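Chopstick season at the Cilmont kitchen. Soup for 14 tonight, and the drawer is a mess again. So everything comes out onto the gingham, gets matched up by length, thin ends one way, then goes back in the holder.

Light wood wins here. Lacquer looks great for a month and then it chips, and teh noodles slide off anyway.

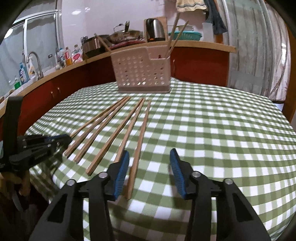
## Where they live

Get a holder with holes. Plain white plastic is fine, Filto does one for 3 dollars. Thick ends down, and don't cram it. Bamboo cups from Stitomwood are prettier, but the bottoms went black by December.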